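Clearance rule for two-arm table cells
Sultoneck Forum > Safety and Practice

nmishra
Our draft says the grippers stay 90 mm apart at all times. Is anyone else running a fixed number like that?

veres_tom
We do. Simple to check, simple to teach.

Naveed Kazmi
I'd drop it. Table setting needs both grippers near one plate, so people will switch the limit off and forget to switch it back. Write the rule by task instead — slow speed whenever the two work zones overlap.

veres_tom
Slow speed won't save a wrist if the cable snags.

Naveed Kazmi
That's a separate rule. Ours at Clelthorpe says cables get tied to the lower link, with enough slack for full reach.

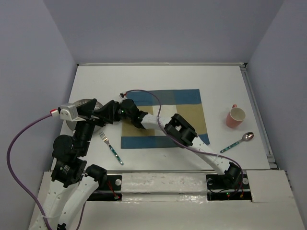
We also inspect the ties every 1000 cycles and write it in the log. Whoever starts the shift signs it.

nmishra
OK, I'll split it into 2 clauses, overlap speed and cable routing. The fixed distance stays for idle poses.

veres_tom
Still think you want a hard floor while moving. Fine with the cable part.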